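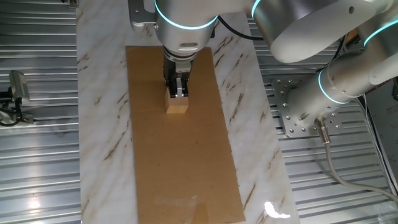 Robot arm, small wooden block, cardboard sheet.

1/ Read through the police summary on the Trostudness ferry terminal searches in June. The press coverage covered the two arrests and left out most of the procedure. Notes follow.

2/ The operation ran on the outbound freight lanes only. Foot passengers and private cars were under the normal port arrangements, so none of the numbers below apply to them.

3/ 728 vehicles were stopped. "Stopped" in this summary means the driver was spoken to and the papers were looked at. It does not mean the vehicle was searched.

4/ Of those, 50 went on to a full search. The summary gives two routes into that group: a mismatch between the load and the paperwork, or an officer's recorded grounds for suspicion. It does not say how many came in by each route.

5/ That split matters. A paperwork mismatch can be checked afterwards by anyone holding both documents. Grounds for suspicion depend on what was written down at the time, and how well.

6/ The find was in a curtain-sided trailer on hire from Brillar. Blades, mostly fixed, packed behind a declared load of kitchen fittings. The exhibit list runs to 120 entries.

7/ An entry is a sealed bag. Several bags hold more than one blade. Reports of "120 knives" have misread the list.

8/ The trailer was being pulled by a unit from Ndlovu, a separate firm. The summary says neither company is under investigation. Trailer hire and haulage are commonly split like this, and the name on the side of a trailer is poor evidence of who loaded it.

9/ Timings. The trailer was directed out of the lane at 4.10 in the morning. Search began at 4.35. First exhibit sealed at 5.20. The gap before the search is put down to waiting for a covered bay.

10/ During that gap the driver stayed with the vehicle and one officer was posted at the rear doors. No officer is recorded at the sides. On a curtain-sider, the sides are the part that opens.

11/ I would expect the defence to raise it. It is probably not fatal -- the curtain seals were photographed on arrival at the bay and again before cutting, and the seal numbers agree -- but it is a hole that one more officer would have filled.

12/ Exhibits were logged in Clomura, the property system the force moved to last year. It stamps each movement of a bag automatically. It does not stamp the reason for the movement, which is typed in by hand.

13/ Nine bags have a blank reason for their transfer from the port store to the main store. All nine have a time, a collar number and a receiving signature. Continuity holds on paper, just about.

14/ Second arrest: made inland the same afternoon, at the delivery address on the paperwork. The summary gives no detail beyond the offence suspected. Both people have been released on bail. Neither has been charged at the time of posting.

15/ Not in the summary: how many of the other searches found anything at all, how long those drivers were held up, and whether any missed a sailing. I have asked the press office for all three.

16/ Correction to post 9: the covered bay was free from 4.30. The five minutes after that were spent moving the trailer.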